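Ondum Shelf-to-Basket, teleoperated subset

Maintainer: Osvaldo Galli
Version: 3

Summary

Demonstrations of a two-armed robot picking soft drink bottles from a store shelf and placing them in a shopping basket. The left hand holds the basket by its wire handles and the right hand handles the bottles. All motion was produced by remote control.

Contents

2483 episodes, one bottle transfer each. Every episode has joint positions for both arms, hand commands, a head view and wrist views.

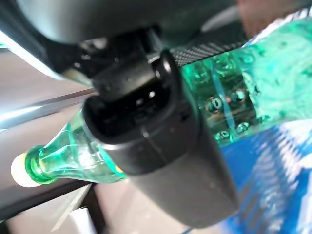

Wrist and head streams share one clock. Joint data is logged at a higher rate and is not resampled. Use the loader in tools/ if you need aligned steps.

Episodes are grouped by operator session. Folder names starting with "ted" come from the Tedesco control rig; the rest were recorded with Gikton.

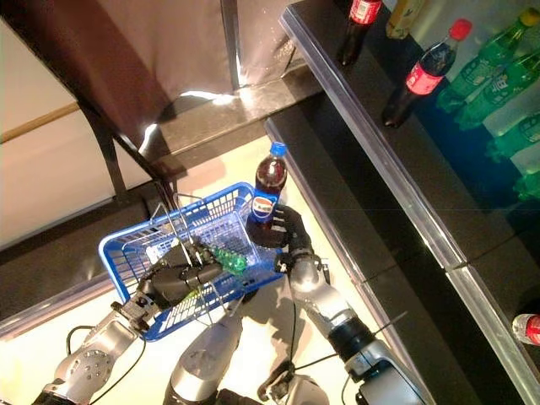 Are failed transfers included?
Failed episodes are kept in a separate folder, failed/, and are left out of the default split. There are 148 of them, mostly drops.

Splits

The validation split has 81 episodes from sessions that do not appear in training. Do not shuffle across sessions. 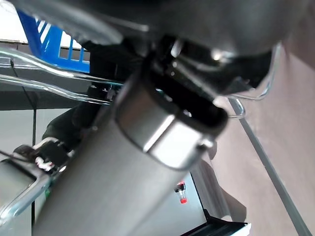

Camera calibration is stored per session in calib.json. Wrist extrinsics changed in October, so do not reuse an older file with later sessions.

Known issues

Hand commands are operator targets, not measured finger positions. The two differ most during contact. Labels give the drink type only.

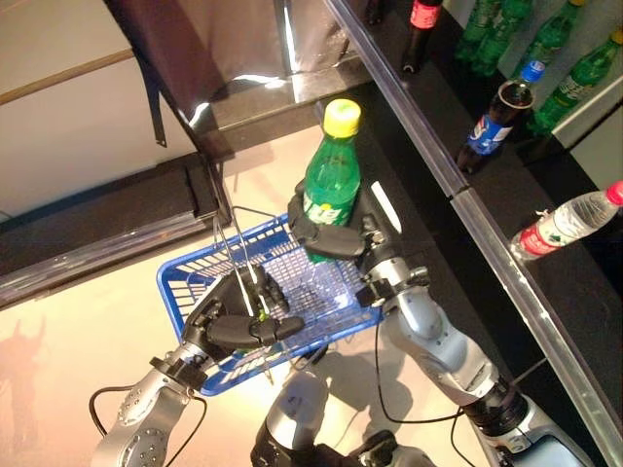
Can I train on the right arm alone?
The loader accepts arm=right and drops the left joint columns, but the basket moves during many episodes, so keep the head view as an input.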